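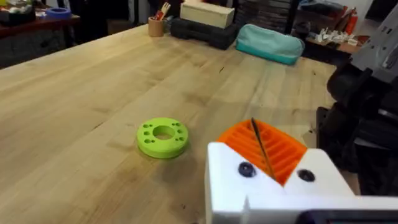

Re: hand guiding vs. leader arm for the ring task

List: teleop-users
From: the Rastley bench
Time: 16:40

Quoting the earlier message from Mirmont:

> We are about to start recording on a ring part like yours and have to
> pick a method. Moving the arm by hand is quick to set up, but our
> operators end up leaning over the table and into the overhead view.
> Do you still record by leader arm only? And do you fix the start
> position of the ring, or let it drift between episodes?

Leader arm only for anything that goes into training. We kept hand guiding for one purpose, finding out whether a pose is reachable before anyone writes a task sheet for it. When you push the arm directly, your hand supplies part of the grip force and the logged joint currents mean very little. We compared 19 hand-guided episodes with the same number from the leader, and the finger closing point was earlier in nearly all of the guided ones.

On start position: let it move, but on purpose. We use 7 marked zones and go through them in order. If the operator chooses freely, the ring ends up near the middle of the table and the policy learns the middle of the table. Rotation we leave alone. The small holes in the face do give the wrist camera something to track, and I have not seen the policy depend on them. 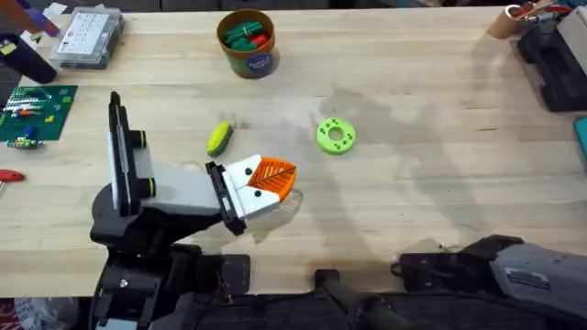 The approach matters more than either of the above. Ribbed flexible fingers will forgive a bad angle, so operators stop correcting it, and you get 100 episodes with several different grasps mixed together. Write down one grasp (we take the outer rim, fingers level with the table) and discard whatever does not match. Three operators at Dahlgren's settings gave us three distinct clusters until we did this.

Two smaller points:

Leader scaling at 1:1. Anything lower feels precise and produces long pauses before contact, which the policy copies.

Log the gripper command and the gripper position as separate channels. The Plistthorpe converter merges them by default. The switch is in the export section of the config, not under recording.

I can post our task sheet if it is of use. It is one page and assumes two arms, so you would need to strike the handover steps.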